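搬到 Nidunside 之后才学会排队吃饭

我以前是个看见队伍就掉头的人。饭嘛，哪里不能吃，街对面那家没人排的店，厨师闲得在门口抽烟，我走进去他还挺感动。这样吃了很多年，吃到的多半是厨师的感动，菜就不提了。

搬到 Nidunside 以后，这个原则撑了不到一个月。原因很简单，这一带没有街对面。一条坡道上去，左边是河，右边是一排房子，房子里头有一家五金店、一家修鞋铺、一家永远在装修的药房，剩下就是 Ireck。Ireck 是一家小馆子，卖西班牙中部的家常菜，老板叫 Octavio Quintero，自称是在 Toledo 学的手艺。我问过他在哪家店学的，他说在他姨妈家。

我觉得这个答案很有说服力。

先说订位。Ireck 不接网上订位，电话倒是有，贴在玻璃门上，字写得像医生开的方子，3 和 8 分不清楚。我第一次打过去，接电话的是修鞋铺。修鞋铺的人语气平静，显然每天都要接几通，他说你把第二个 8 换成 3。我换了，通了，Octavio 在那头说：“几点？”我说七点。他说：“七点没有。”我问几点有。他说：“你几点来？”我们就这样绕了一圈，最后谈成了七点一刻。到了以后我发现店里空着一半，问他七点怎么就没有了，他说七点他要喝咖啡。

后来我摸出了规律：别报整点。整点在他那里属于他自己，零头可以分给客人。

店里一共没几张桌子，我固定坐靠厨房门的那张。这张桌子冬天最暖，夏天最适合减肥。坐在这里还有一个好处，就是能听见厨房里的动静，有时候你点的菜还没上，你已经从油锅的声音里知道它的命运了。有一回我点了炸丸子，听见里面“哎呀”一声，接着安静了很久，然后 Octavio 端出来一盘蒜虾，放在我面前，说今天的丸子不适合你。

说说菜。

大蒜汤是我每次必点的。这东西写在菜单上一点都不起眼，面包、大蒜、红椒粉、一个蛋，听着像月底冰箱清仓。端上来是一只粗陶碗，烫得没法端，蛋卧在中间，刚刚凝住，勺子一碰蛋黄就散到汤里去。面包是隔夜的，泡软了还留着一点嚼头。我在家试着做过，照着他口述的步骤，每一步都对，做出来像在喝一块热毛巾。我回去请教他，他想了想，问我用的什么面包。我说超市切片面包。他没有再说话，给我倒了杯水，那个表情我在牙医那里见过。

炖鹌鹑只有星期三有。先煎后炖，放醋，放月桂叶，放整粒的黑胡椒，炖好了还要在汁里放一夜，第二天温着吃。所以严格说来它是星期二的菜，只不过星期三才轮到我们。酸味很圆，不冲鼻子，肉用叉子一拨就离骨。啃的时候要用手，用刀叉也行，旁边桌的老先生会看你一眼。我被看过一次，从此用手。

羊奶酪配蜂蜜，这道我要说句公道话：普通。奶酪是好奶酪，切得太厚，蜂蜜又淋得过于慷慨，吃到第三块就像在完成任务。我如实跟 Octavio 讲了，他说很多客人喜欢。我说哪些客人，他朝空着的那半边店挥了挥手。

炸丸子终于还是吃上了，是五月的事。外壳薄得咬下去有响声，里面的白酱很烫，很烫，请务必相信这两个“很烫”。火腿切得极碎，咸味是慢慢出来的。一份六个，两个人去吃要提前谈好三三分，我见过一对情侣在最后一个上面客气了很久，最后是 Octavio 路过，拿起来自己吃了。

甜点只有一样，杏仁糖糕，小小一块，甜得理直气壮。配黑咖啡正好，单吃需要一点勇气。我妈来看我那次吃了一口，评价是“不太甜”，这是她这辈子给过的最高分，平时给的都是我表姐做的点心。可见她那天心情好，也可见她的味觉已经不归科学管了。

酒单我不太懂。他有一款红酒，瓶子上什么标签都没有，说是朋友酿的。我问好不好，他说朋友人很好。喝了，确实只能从人品上去理解。想喝得稳妥，点杯啤酒。

价钱方面，中午套餐 20 块，含汤、主菜、一杯喝的。有段时间菜单上改成了 21，我问怎么涨了，他说大蒜贵了。过了几天又改回 20，他说找零太麻烦。我认为这是我见过最负责任的货币政策。晚上单点会贵一些，两个人吃饱，不碰那瓶无名红酒，也还在能笑着走出门的范围内。

再说等位。

店里坐不下的时候，他会让你去后头等，从厨房边上绕过去就是。夏天在后头等比在门口晒着强，冬天就难说了，站久了脚底发凉。等的时候有人看手机，有人聊天，聊得最多的话题是前面那桌到底什么时候走。我在那里认识了住在 Stilden 的一位女士，她每次坐两班公交过来吃大蒜汤，说 Stilden 什么都有，有三家寿司，有一家号称正宗的拉面，就是没有人肯好好煮一锅面包汤。我们从此成了等位的朋友，进了店各坐各的，谁也不跟谁打招呼，怕耽误喝汤。

她教了我一招：等位的时候千万别问还要多久。一问，Octavio 就会出来跟你解释，他一解释，厨房就停了，厨房一停，大家都得多等一会儿。所以后来凡是有新来的张嘴要问，我们几个老的就一起咳嗽。
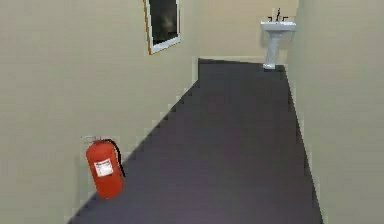 给打算去的人几句实在话

电话打错到修鞋铺，不用挂，直接问他第二个 8 的事，他比 Octavio 有耐心。顺便可以问问鞋跟，他换得很好。

报时间要带零头。七点一刻、七点四十都行。你要是非得七点，就得陪他喝咖啡，有人陪过，说咖啡不错，就是那顿饭到八点半才开始。

星期三去，点鹌鹑。别的日子问也没有，他不会为你破例，他连自己的生日都没破过。

不吃蒜的朋友请慎重。我带过一位同事去，他声明自己不吃蒜，Octavio 很认真地给他把整本菜单过了一遍，最后推荐了面包。同事就着橄榄油吃了两篮，回去的路上说其实还不错，隔天又跟人说我请客请他吃面包，这话目前还在办公室里流传。

带小孩可以，店里没有儿童餐，但会给小孩单做一个土豆蛋饼，不大，边上煎得焦焦的，中间还有点流心。说真的，我也想要那个。我问过，他看了看我的身份证年龄，就是说，看了看我的脸，说不行。土豆蛋饼大人也能点，是另外一种，切块的，凉的，配蛋黄酱，味道很好，可是我心里想的是另一个。

现金刷卡都收，刷卡机放在面粉袋子旁边，机身上常年一层白，按完密码手指头也白了，别往深色裤子上擦。

下次去我打算试他新写上黑板的炖鹰嘴豆。黑板上的字跟门上那串电话是同一个人写的，我看了半天，也可能是炖牛尾。两样我都吃，所以没问。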